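Branislav Hubáček @ Tretstead
Dec 19, 2019

A few posts on folding T-shirts, for the people who asked after the drawer photo.

1/ I used to fold shirts in a square and stack them. Pull one out and the whole pile goes over. I quit doing that in June and now everything stands on edge in the drawer.

2/ Start on a bed, not your knees. Spread the shirt front down and pull the hem toward you until the back is smooth. Flatten the sleeves with your palm.

3/ Fold one side in to the middle, sleeve turned back on itself. Do the other side on top. You want one long band, the same width at the neck as at the hem.

4/ From there fold the band in half, then in thirds. Heavy shirts only get the half and one more – thirds make a brick that won't stand.

5/ Dalibor Jireš asked about tour shirts with the big rubbery print. My old Musix one gets folded print side out. Print against print sticks together in summer.

6/ The drawer is a plain Hrnčiar, 6 inches deep inside. Measure yours first. If the bundle is taller than the drawer, fold it once more.

Last one. The long band is the stage where most shirts go wrong, and it's nearly always one end. The blue-violet shirt on the green sheet has it: left end fairly flat, right end bunched up where a sleeve or the hem looks tucked under. Fold that in half and the lump stays in the middle. Open the bad end, pull it straight, lay it back down – then go on to the half fold.

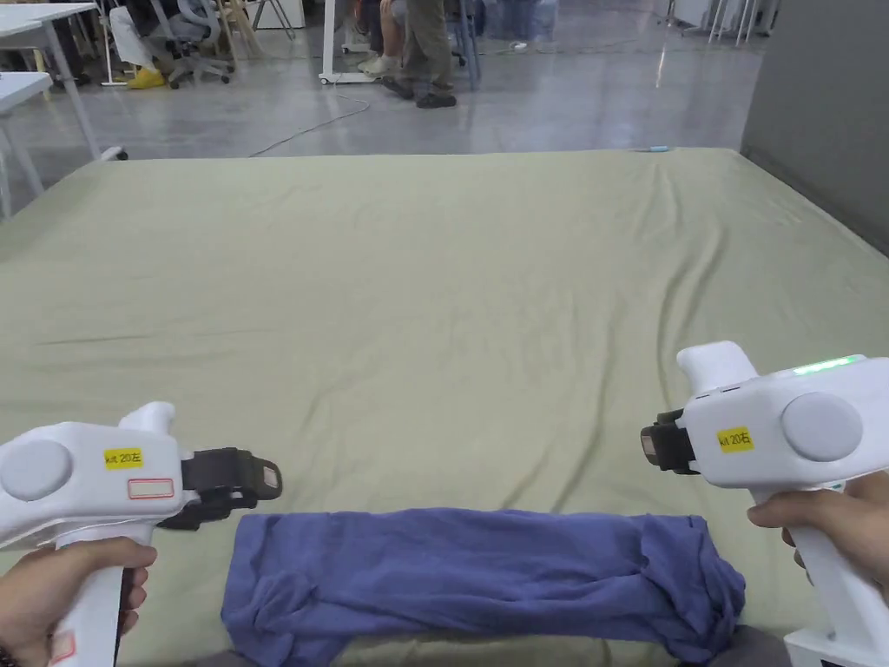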